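New rules for dressing-aid robots ask teams to begin with a mannequin arm
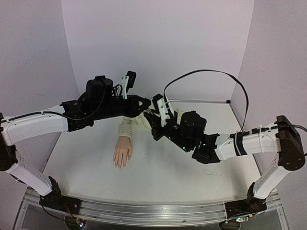
A working group led from Karnanmont has published a set of good practice rules for laboratories that teach robot arms to help people with their clothes. The text came out in June and is 11 pages long. It is for small research teams and for companies that make a first version of such a machine, and it can be used free of charge.

The group was started by Loan Ninh, who teaches at the technical school in Karnanmont and who worked before on safety for hospital beds. She said that the existing standards for robots are useful, but they are written mostly for factories and for products that are already finished. A student who wants to try how a gripper pulls a sleeve over a wrist finds little in them that fits the case.

"In a factory we try to keep the person and the arm apart, or we let them touch only by mistake," Ninh said. "In our field the touch is the purpose of the work. So we need to say how much touch, where, and who has decided it."

The document has 9 rules. The first one has caused the most discussion. It says that no living person may put an arm between the grippers until the same task, with the same garment and the same program, has been done on a mannequin. A mannequin arm does not pull back and does not complain, and the authors write that this must be kept in mind when the results are read. A good result on a mannequin gives permission to go to the next step. It does not prove that the task is safe.

The second rule concerns fabric. The team must write down the kind of cloth, the width of the cuff and whether the sleeve was flat or wrinkled before the start. According to the group, many reports give the model of the motor in great detail and then say only "a shirt" about the garment. Two laboratories can follow the same report and get very different forces at the hand.

Other rules are about the workplace itself. Cables that move with the arms must be checked at the full reach of each arm, with the power off, before a session. The stop button must be within reach of the person who watches, and this person may not at the same time be the one who guides the arms. Open circuit boards are allowed in a laboratory, but they must be outside the area where the person's arm or hand can come later. The base of every arm must be tested by hand for looseness each morning and again after any collision.

There is also a rule about grippers. When two arms work together on one garment, each of them must be able to let go by itself if the other one stops. Rosalinda Estrella, an engineer at Usuga, asked for this point to be added. Her company makes soft fingers for grippers and tested an early form of the rules in its own workshop.

"If one arm has stopped and the other continues to pull, the sleeve becomes tight like a belt," Estrella said. "We had this in our first month. It was on a mannequin, so we lost one cuff and an afternoon."

Estrella told us that her team needed two weeks to change its habits. The hardest part was the record keeping, because the engineers were used to deleting the failed attempts and keeping only the good ones. The rules ask that failed attempts be kept together with the others and marked with a short reason. A dropped sleeve, a twisted cuff and a gripper that closed on the hand are three different reasons and should not be put under one word.

Not everybody is satisfied. Cludeo, a software company that sells programs for the training of robot arms, sent a comment of two pages during the open consultation. It argued that the mannequin rule will slow down the work, as a stiff arm teaches a program movements that are not right for a real one. The company proposed that a simulation could be accepted in place of the mannequin. The group did not agree, but it added a note which says that simulation may be used before the mannequin step, as much as the team likes.

Ninh said she understands the objection. A mannequin hand keeps its fingers in one position, and a person who has had a stroke may hold the fingers closed or may not be able to hold the arm up at all. She would like to see mannequins with joints that can be set to different stiffness, but they are expensive and the group did not want to make rules that only rich laboratories can follow.

The question of who may be the first human tester is answered in a strict way. It must be an adult who can stop the machine with the free hand and who is not a student of the person in charge. Patients and residents of care homes come only later, and for them the text sends the reader to the ethics board of the institution. The group did not try to write its own rules for that part.

The rules are not law, and no one will be punished for ignoring them. However, the yearly robotics meeting in Plillovska will ask authors of papers on dressing and personal care to say which of the rules they followed and which they did not. An author may answer "none" and still have the paper accepted, but the answer will be printed with it. The organizers say they will look at the answers after the first year and decide then if the form should be longer or shorter.

A one-page checklist comes with the document. It is meant to be printed and put on the wall near the work surface, and it is signed at the start of each session by the person who watches. Ninh said that some testers found the signature too formal. It was kept after a discussion, mostly because it makes clear who has the stop button on that day.

The group will take comments on the present version until the end of the year. It is especially interested in comments from nurses and care workers, as only a small number of them took part until now. Translations are being prepared, and teams that want to help with one can write to the school in Karnanmont. Feeding and hair washing are not covered, and a separate text on feeding has been started under the lead of Estrella.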